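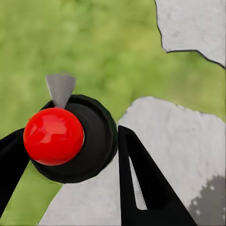 Una pinza simulada con una esfera roja entre los dedos, delante de un disco negro y un pequeño cono gris.

Elogio de la ficha aburrida

Llevo bastante tiempo queriendo escribir sobre papeles, o sobre lo que antes eran papeles y ahora son archivos de texto que se quedan en una carpeta compartida y que casi todo el mundo abre una sola vez. Me refiero a las fichas de ensayo, esas hojas en las que un equipo de robótica apunta qué ha probado, con qué, cuántas veces y qué ha entendido por éxito. Sé que el tema no levanta pasiones. En mi casa, cuando cuento que estoy preparando un artículo sobre normas de documentación para pruebas de agarre en simulación, me ponen la misma cara que cuando propongo ordenar el trastero. Pero le tengo cariño al asunto, y creo que nos jugamos en él más de lo que parece.

Empiezo por una escena que he vivido muchas veces, con variantes. Alguien enseña en una reunión un resultado precioso: de 600 intentos de agarre en simulación, una proporción altísima sale bien. Se aplaude, se pide café, se habla ya del siguiente paso. Y entonces una persona del fondo, que suele ser la más callada y la que después tendrá que montar todo eso en una célula de verdad, pregunta qué significa «sale bien». ¿Que los dedos se cerraron? ¿Que el objeto se separó del suelo? ¿Que seguía entre los dedos al terminar el movimiento? ¿Que no se movió lo que tenía al lado? Y en la sala se hace un silencio muy particular, porque cada cual estaba pensando en una cosa distinta y todos estábamos de acuerdo.

La esfera de la cabecera me sirve para explicarlo. El dedo izquierdo la toca, y toca también el disco que hay detrás. Al otro lado, entre el dedo derecho y las piezas queda un hueco. La punta del cono, que está invertido, descansa sobre la bola. ¿Es eso un agarre? ¿Es un contacto previo? ¿Cuenta como colisión con un objeto que no era el objetivo? Y, ya puestos, ¿cuál era el objetivo? La imagen no lo dice, ni tiene por qué decirlo. Quien lo tiene que decir es la ficha, y si la ficha calla, cada lector rellenará el hueco con lo que le convenga, casi siempre de buena fe, que es lo peor de todo, porque contra la mala fe al menos uno está prevenido.

Hay gente muy sensata que me lleva la contraria en esto, y quiero tratarla bien porque le debo muchas conversaciones agradables. Su argumento es que la simulación es el lugar del juego. En la simulación se puede poner un cono de punta sobre una bola, se puede repetir lo mismo hasta el aburrimiento, se puede romper todo sin que nadie tenga que ir a buscar un recogedor. Si llenamos ese espacio de formularios, dicen, lo estropeamos: los jóvenes dejarán de probar ideas raras y acabaremos todos agarrando el mismo cubo en la misma mesa, con la ficha impecable y la cabeza vacía.

Comparto el miedo, lo digo de corazón. He visto normas internas que eran un espanto, documentos escritos por personas que nunca habían visto caerse una pieza, con casillas que obligaban a declarar el color de la mesa y ninguna en la que declarar el coeficiente de rozamiento. Pero me parece que confunde dos momentos. Jugar es una cosa y contar el juego a los demás es otra. Mientras uno prueba a solas, en su máquina, a las once de la noche y con el gato encima del teclado, que haga lo que quiera. En cuanto el resultado sale de esa habitación y alguien va a tomar una decisión con él (comprar una pinza, cerrar un diseño, retirar una valla, que también ha pasado), la ficha deja de ser un estorbo y pasa a ser una cortesía elemental.

Pongo el caso de Wasness, que conozco de cerca y que me dejan contar. Tenían dos equipos trabajando en el mismo problema, piezas pequeñas y amontonadas que había que sacar de una en una. Un equipo usaba un entorno propio, Pledum, y el otro había heredado una versión anterior con cambios que ya nadie recordaba haber hecho. Durante meses compararon sus porcentajes con una rivalidad bastante sana, hasta que a alguien se le ocurrió cruzar las pruebas. Los números se hundieron en las dos direcciones. No había trampa ninguna. En un lado el ensayo se daba por bueno cuando la pieza subía, y en el otro se exigía además que las vecinas siguieran en su sitio. En un lado las posiciones iniciales se sorteaban cada vez y en el otro salían de una lista de 20 disposiciones, siempre las mismas, que el controlador había terminado por aprenderse como quien se aprende el camino al colegio.

Lo que hicieron después me gusta mucho más que la anécdota. Se encerraron una mañana de julio con las persianas bajadas y redactaron una ficha que cabía en una página. La llamaron Ogura, por razones que me han explicado dos veces y que las dos veces he olvidado. Pedía pocas cosas: qué objetos hay en el entorno y cuál es el que se quiere coger; qué se considera contacto, qué se considera agarre y qué se considera fallo; de dónde salen las posiciones de partida; qué parámetros físicos se han tocado respecto a los de fábrica; cuántos ensayos se han lanzado y cuántos se han descartado, con el motivo. Esta última línea, la de los descartes, fue la que costó más discusión, y es la que yo salvaría si se quemara todo lo demás.

Porque los descartes son el cajón donde se esconden las cosas incómodas. Recuerdo un informe en el que habían desaparecido 53 ensayos entre la primera tabla y la segunda. La explicación, cuando llegó, era perfectamente razonable: los objetos arrancaban solapados, el motor de física los expulsaba con violencia y no tenía sentido juzgar el agarre en esas condiciones. Muy bien, de acuerdo. Pero resulta que quien iba a usar el informe necesitaba saber precisamente con qué frecuencia el generador producía montones imposibles, y tuvo que enterarse por un correo, tres semanas tarde y casi pidiendo perdón por preguntar. Una línea escrita a tiempo le habría ahorrado el correo y las disculpas.

También defiendo, y aquí ya sé que me pongo pesado, que la ficha diga desde dónde se mira. Una cámara colocada cerca de los dedos ve unas cosas y se pierde otras, y las piezas se tapan unas a otras: en la imagen de arriba la bola oculta buena parte del disco, y quien tuviera que medir el disco con esa sola vista haría bien en ser modesto. Cuando un sistema decide a partir de lo que ve, el punto de vista forma parte del ensayo tanto como la fuerza de cierre. He leído normas de evaluación larguísimas que dedicaban párrafos enteros a la velocidad de los dedos y despachaban la cámara con un «según configuración habitual». ¿Habitual para quién? Las costumbres de una casa son un misterio para la casa de al lado.

Lo mismo ocurre con el fondo, que parece decorado y a veces no lo es. Un verde moteado y desenfocado, unas losas claras de borde irregular: a una persona le basta un vistazo para separar todo eso de la bola roja. Un modelo entrenado siempre con el mismo fondo puede haberse apoyado en él sin que lo sepamos. No pido que se describa cada mancha, faltaría más, pero sí que conste si el fondo cambia entre ensayos o se queda quieto, y si durante la prueba se usaron fondos que no habían aparecido en el entrenamiento. Son dos frases. Se escriben en lo que tarda en enfriarse un té.

Ahora bien, una ficha obligatoria también se puede hacer fatal, y quiero dedicarle un rato a eso, no vaya a parecer que vendo un remedio milagroso. En Emlow, otra empresa a la que guardo aprecio, se entusiasmaron tanto con la idea que acabaron con un formulario de 117 campos. Lo he tenido delante y era, a su manera, una obra admirable, con sus desplegables y sus códigos y una pestaña entera para la iluminación. ¿Qué pasó? Lo que pasa siempre. La gente copiaba la ficha anterior y cambiaba el título. Al cabo de una temporada había fichas completísimas que describían experimentos que no se habían hecho, o que se habían hecho de otra forma, y eran más peligrosas que una carpeta vacía, porque inspiraban confianza. Una carpeta vacía por lo menos te pone en guardia.

De modo que mi propuesta es modesta. Una página. Redactada por quienes hacen los ensayos y revisada por quienes tendrán que fiarse de ellos, que deberían poder devolverla sin que nadie se ofenda. Con la definición de éxito escrita antes de lanzar las pruebas – esto es importante y es lo que más se incumple, también por mi parte, lo confieso – y con un espacio libre al final para anotar lo que sorprendió. En ese espacio he encontrado las mejores frases de toda mi vida profesional. «Agarra dos piezas a la vez y parece contenta.» «Si la bola está a la izquierda, va bien; si está a la derecha, reza.» Ningún desplegable te da eso.

Y añadiría una costumbre que no cuesta dinero: acompañar la ficha de alguna imagen de los casos dudosos. Solemos enseñar los agarres limpios, centrados, de catálogo, y es natural, a todos nos gusta salir guapos. Pero el criterio de una prueba se entiende mucho mejor en sus bordes, allí donde un dedo toca dos cosas y el otro todavía no ha llegado a ninguna. Pongan tres de esas imágenes en una mesa, pidan a cinco colegas que las clasifiquen con la definición que han escrito, y si no coinciden, vuelvan a la definición. Es un ejercicio que hago a menudo y del que casi siempre salgo con una frase tachada y otra más clara en su lugar.

Me preguntan a veces si todo esto no debería venir dado desde fuera, por una norma grande y con sello. Algún día, quizá, y bienvenida sea si llega bien pensada. Mientras tanto desconfío un poco de quien espera la norma para empezar a escribir con claridad, igual que desconfiaría de un cocinero que esperase la inspección para lavarse las manos. Las buenas normas que he conocido nacieron de prácticas que ya funcionaban en unos cuantos talleres, y se notaba en que estaban escritas en un idioma que la gente del taller reconocía como suyo.

En Wasness siguen usando la ficha Ogura, por cierto. Le han añadido una línea sobre la versión del simulador y le han quitado otra que no rellenaba nadie. Me mandaron la nueva hace poco, con un comentario al margen en el que discuten si una pieza que se apoya en otra debe contarse como obstáculo. Llevan ya varias páginas de discusión sobre ese punto, y me han pedido opinión, así que esta tarde, en cuanto termine estas líneas, me pongo con ello.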